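Product Assessment: Trelta Countertop Egg Cooker
Prepared by the Test Kitchen, Paredes Consumer Home Institute

The Trelta is an electric egg cooker sold for household use. It steams eggs in the shell over a measured amount of water and switches itself off when the water is gone. The Institute bought one unit at the regular retail price and used it in the Test Kitchen through most of March. The manufacturer did not supply the unit and was not shown this assessment before release.

The base is compact and weighs 470 grams without its lid and rack. It may be stored in a standard wall cabinet, although the cord has no wrap or clip and must be tucked underneath by hand. The rack accepts up to 8 eggs. The measuring cup has a small pin in its base for piercing shells, and staff are advised to keep it away from children.

Testing was led by Zulema Villalba, with tasting notes kept by Declan Whitcombe. Large eggs were used throughout, taken directly from the refrigerator. A full rack on the hard setting finished in 17 minutes. Whites were firm and yolks were set to the center without a green ring. Peeling was easy after five minutes in ice water and noticeably harder when that step was skipped.
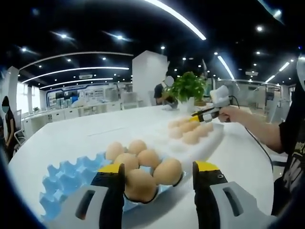 Soft eggs were less consistent. The lines on the measuring cup are printed close together, and a small error in filling produced a yolk that was thicker than intended. Results also changed with the number of eggs on the rack, as the instructions state. Households that cook one or two soft eggs at a time will need several mornings to find the right fill line.

The end-of-cycle buzzer is loud and continues until the switch is turned by hand. Mr. Whitcombe recorded it as unpleasant in an open kitchen before 7 a.m. The Flimberg model assessed previously uses a single chime, which the staff preferred. The Jitero model has no signal of any kind.

Cleaning is simple if done promptly. Mineral deposits formed on the heating plate by the second week and were removed with white vinegar and a soft cloth. The lid and rack may go in the top rack of a dishwasher. The base must not be placed in water.

The Institute rates the Trelta 4 out of 5 for hard-cooked eggs and 3 out of 5 for soft-cooked eggs. It is recommended for households that prepare hard-cooked eggs every week. Replacement measuring cups are sold separately and were out of stock when this assessment was prepared.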